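Section 4. Setting up the Fovis bench mat and first cleaning

Read this before you unroll anything. Applies to the Stelton dark mats, all sizes. Gusley mats have a different backing, see the other sheet. 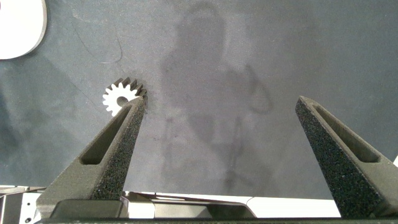
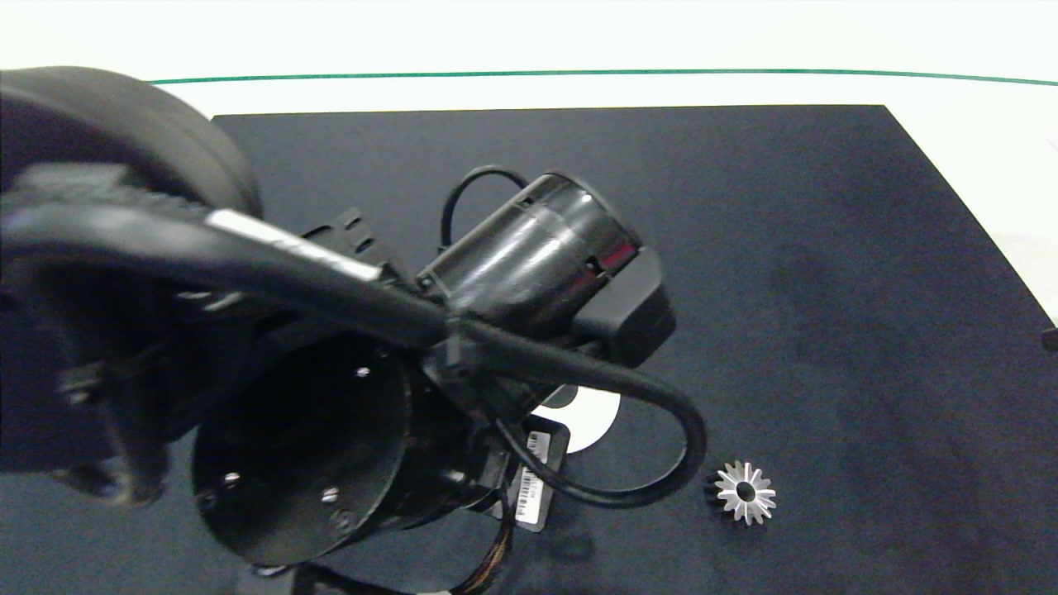
What you need: the mat, mild dish soap, two lint free cloths, a soft roller, painters tape. Tape measure.

1. Clear the table. Wipe down with a damp cloth, let it dry all the way.

2. Unroll mat face down first. Leave 13 hours or overnight. Corners will lift, normal.

3. Flip. Line up the long side with the table edge, then the short sides. Mat is 800 mm on the long side so check your table before you start cutting.

4. Tape two corners only. Roll from the middle out, slow. Bubbles go toward the un-taped side.

5. Pull tape, roll the last two corners.

Note: if it still curls after a day, put books on it. No hair dryers, no irons.

Caution: Do not use acetone, bleach or window cleaner. Backing will seperate and the warranty does not cover it.

Trimming

Mark on the back with chalk. Metal ruler, fresh blade, 4 light passes. One hard pass tears it. Keep at least 300 mm of width or it wont lie flat. Cut on scrap board, never on the table itself.

Cleaning

Dry cloth first, every time. Then soap and water, cloth wrung out well. Wipe in one direction. Scuffs: white eraser, light pressure. Oil: blot, dont rub, then soap. Rinse cloth and go over it again or you get a film.

Note: dark mats show dust and smudges more then the light ones. Cosmetic only.

Storage

Roll with the face out, loose. Stand the roll up. Never fold, creases are permanent.

Replacement mats and rollers through Vandenberghe, have the part label from the carton handy. Sheet revised 15/08/2023, replaces the June version.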